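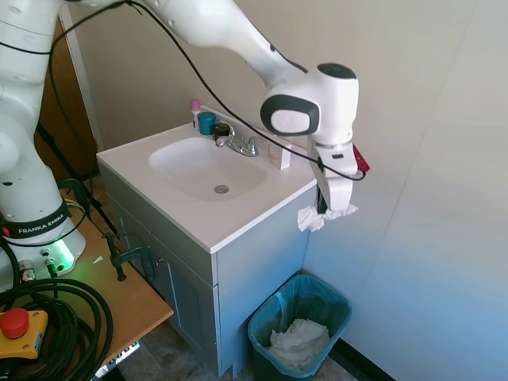

2023-02-04: The little blue vanity!

I have to write about the vanity again because I am still so happy with it. I know it's only a sink. But the pale blue-gray on the cabinet is exactly the color I kept seeing in my head all through January, and next to that shiny white top it looks so fresh! Kyung-hwa wanted a plain white one and we went back and forth over it for 2 weeks (she has come around, I think, or she's being kind).

Today was the big wipe-down. Everything came off the counter, I scrubbed the basin and went all around the faucet with an old toothbrush, and then I got to put things back, my favorite part. Black bottle, teal container and the white bottle with the pink cap, all to the left of the faucet along the back. The small white box gets the other side to itself. I love how much counter is left over in front!

And the wastebasket! I wanted teal to go with the container and I found one, and with the bluish bag in it the whole corner matches. It's piled up with tissues already. It needs emptying tonight, and I should buy more bags, the roll of 100 from Stadeck was a good deal last time.

Joon-young called while I was rinsing the sponge and I talked his ear off about drains. He's thinking of redoing his own bathroom and wants the name of the paint. I wrote it on the lid of the can, so I'll have to dig that out of the closet.

Still to do: a hook for the hand towel, and maybe a new knob. Or keep the small one, it's growing on me.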